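The Long Evening Returns to Brekport

Card clubs were once the quiet center of winter life in Brekport. Membership fell steadily after 2000, when the hall on the harbor closed, and by the end of that decade only two clubs still met.

Interest has since recovered. The Clurnia Society now opens its rooms at 7 p.m. through November, and beginners are paired with experienced players for their first two visits. 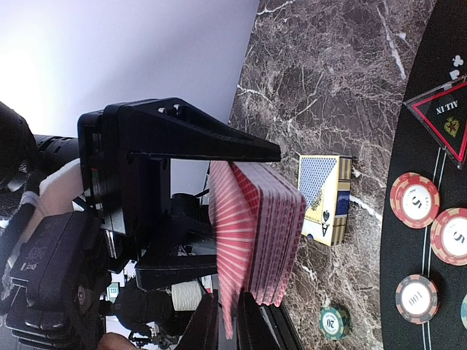 Page last updated: November

Socorro Betancur, who directs the society, attributes the change to younger families. "They come for the conversation," she said, "and they stay for whist."

Partnership games remain the most popular -- rummy is a distant second. New members may apply in writing to Wilson Escobar, the society's secretary.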